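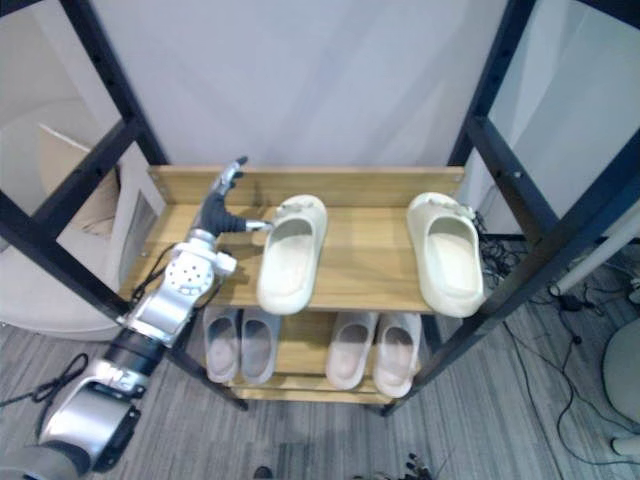
Cream slippers, top shelf. Indoor footwear only past this point.

1/ I have worked from home for 5 years and would like to report on the state of my feet. They've gotten wider. My dress shoes, which cost me real money, now fit like a parking ticket under a wiper.

2/ Went to a wedding in August. Lasted through the vows and one slow song. Spent the rest of the evening under the table in my socks next to Otis Delacroix, also in his socks. We did not discuss it.

3/ The slipper industry knows what it did. I looked up a pair from Branholm last night and they have "arch technology" now. They're $93. For that I expect the arch to do some of my emails.

4/ My phone says I walked 2,000 steps on Tuesday. I'd like to know where. I think it's counting when I stir things.

5/ Noura's rule is that you put on hard shoes at nine and take them off at five, so your brain knows it's a workday. I tried this for a week. My brain knew. My downstairs neighbor also knew, and left a note.

6/ She is a polite woman. The note said "the horse."

7/ So, slippers again. I have a backup pair by the door for taking out the trash, and a pair I consider formal, for video calls, even though you can't see them. I can tell the difference in my voice.

8/ Anyway, the office wants us back two days a week starting next month. Does anyone know if loafers can be stretched, and how far? Asking in a size I'm not going to post.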